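Shared Kitchen Notes, Wirness House

Residents are reminded that the dish rack in the second-floor kitchen is for drying only. Spoons and chopsticks belong in the pink cup at the end of the rack - please do not leave them on the tablecloth. 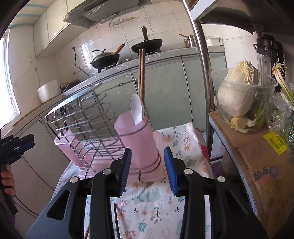 The utensil cup on the wire rack, with a spoon and chopsticks.

Plates should be put away within 60 minutes of washing. The drip tray is to be emptied each evening by the last person to cook.
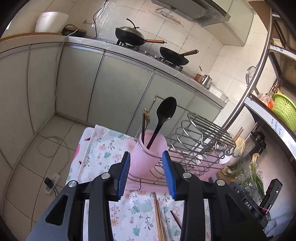 Requests for replacement utensils may be sent to Giuliana Lozano, House Office, before the end of August.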